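Section 6. Packing the gift box (Flakstead desk set)

Do this at a table with the floor clear around it. Takes one person. Second person can pass parts but shouldn't reach into the box.

What you need: the orange box, the insert, one artificial sprig on its base, tape, label 904.

1. Open the box. Fold all flaps right back so they stay put.
2. Check inside for dust and scraps. Shake out over the bin, not the table.
3. Insert goes in first, lying flat. Don't force the corners.
4. Keep the sprig out of the box for now. Stand it next to the box, to the right if you're right handed.

Note: if your table has a cable hole, keep small parts away from it. Clips go down there and you wont get them back easy.

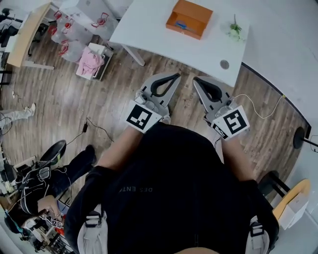

Hậu Thái
Packing lead, Zernach

The box is orange cardboard and sits open on the white table, sprig to the right of it. Leave it open until step 7.

5. Pick up the sprig by the base. Never by the leaves, they pull off.
6. Lower it in base first. Leaves should not touch the lid when you fold it over. If they do, bend the stem a little and try agian.
7. Close the short flaps, then the long ones. One strip of tape, 6 inches, centered.
8. Label on the short side. Write your initials.

CAUTION: Cables on the floor. Look before you step back from the table with a full box.

CAUTION: Bags and crates stay off the walkway.

Torn flap? Swap the box, don't tape over it. Spares are on shelf 27. Missing insert, ask Zinhle Modise.

Finished boxes go on the Phùng cart, label facing out. Next: Section 7, Loading the cart.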